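5.3 What went wrong with the lever task

I expected the toaster to be the easy one. We ran 254 simulated episodes in the Fidora kitchen, and in 142 of them the arm never got the lever down. That's a lousy number for a task I'd planned to use as a warm-up, so I spent most of February replaying failures one by one.

Most of them looked alike. The arm came in fine, got its wrist right up by the toaster, and then stalled. The planner kept asking for a little more reach, the collision checker kept saying no, and the two of them argued until the episode timed out - no error, no warning, nothing in the log. Figure 6 is from the approach phase.

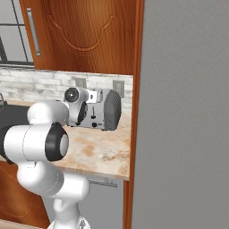 Figure 6. Simulated arm at the toaster, lever task.

Natália Teixeira read an early draft and wrote back that I was blaming the wrong module. In her view the checker was doing its job, and the real fault was a planner that could be refused forever without telling anyone. On a real arm, she added, she'd call that a safety problem and stop the run.

I didn't love hearing it, but she was right. The planner had no limit on refusals at all. We put one in - after 3 refusals in a row it now backs the arm off and reports a fault - and reran the same episodes. The silent stalls went away. Plenty of those runs still fail, mind you, but they fail out loud, and I can sort them by cause. I haven't tried the fix on the Baudry planner, which handles refusals in its own odd way (see Section 6).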